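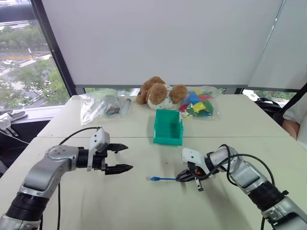
Sorting table, with the blue patch cable, the green bin, the plush dog and the bags at the back

From: Kurniawati Menon
To: Hallska shared rooms list
Subject: Re: Loose cables, and what goes in the green bin

Replying to the whole list, as two other people wrote to me off-list with the same question.

On an evening in January the previous message said:

> Hi all,
> I went looking for a short network cable for the front desk and ended
> up going through three drawers and a shoebox. Found plenty of phone
> chargers. Is there a place where the network cables are supposed to
> live now? I also have a few at home that I could bring in, but I don't
> want to add to the pile if the pile has no home.
> Second thing. Is the green bin on the white table for cables or for
> toy parts? I have seen both in it. And are the bags at the back of
> that table going out or staying?
> Thanks,
> Prostside desk

Cables first. They used to be in the second drawer of the gray cabinet. When the cabinet went to Cindport in the fall, the drawer was emptied into whatever was handy, and that explains your shoebox. From now on the network cables go on the pegboard inside the supply closet, left side. The pegs are marked by length. If you don't know the length, hold it against the strip of tape on the closet door, which is marked off in feet.

Before a cable goes on a peg, please look at both ends. The clear plug should have its little locking tab. If the tab is snapped off, the cable will work its way out of the socket sooner or later, and it is not worth keeping for the desks. Put those in the carton marked Kravchuk on the closet floor. They come by for scrap when we call them, and they take power bricks as well.

The ones with a colored boot over the plug, like the blue one in the photo, are the ones I would keep if there is a choice. The boot covers the tab and it doesn't catch when you pull the cable out of a tangle. A few people find them hard to unplug. Squeeze the boot and the tab goes down with it.

Coil them loosely, a loop the size of a dinner plate, and use one of the fabric ties from the jar. No rubber bands. No tape around the middle, either – I spent a good part of an afternoon last month picking old masking tape off cables and I would like not to do it again.

Yes, bring in the ones from home, but only if they are under 30 feet. We have no use for long ones and nowhere to hang them.

The green bin. It is for small things that have no place yet. Both cables and toy parts are allowed in it for a short while. It is not storage. Whoever closes up should empty it, and anything they can't identify goes to room 207, on the windowsill, where I will look at it.

The bags. The one with the red, blue, yellow and green pieces belongs to the children's corner and is staying. It needs a proper tub with a lid. If someone has a spare one, let me know the size before you carry it over. The other clear bag, to the left of the dog, is a mix and I haven't been through it. Please leave it closed until I have, or at least tip it out onto a tray so the small pieces don't end up on the floor.

The clear tube next to that bag is also unclaimed. If it is yours, take it. I will put it in the closet at the end of the month.

The plush dog goes back to the children's corner with the blocks. It gets left on the table by people who are clearing the rug for the evening class. There is a hook and a mesh bag for soft toys behind the door there, and it fits.

One more thing about that table. It is two tables pushed together, and small screws and tie ends get down into the join. If you are sorting anything tiny, stay on the near one and use a tray. The trays are under the sink.

I have asked about a second pegboard for the chargers. The price I was given for the board and hooks is 43 dollars, so I think we can do it out of the supplies money without a vote. If anyone objects, write to me before I order it.

Kurniawati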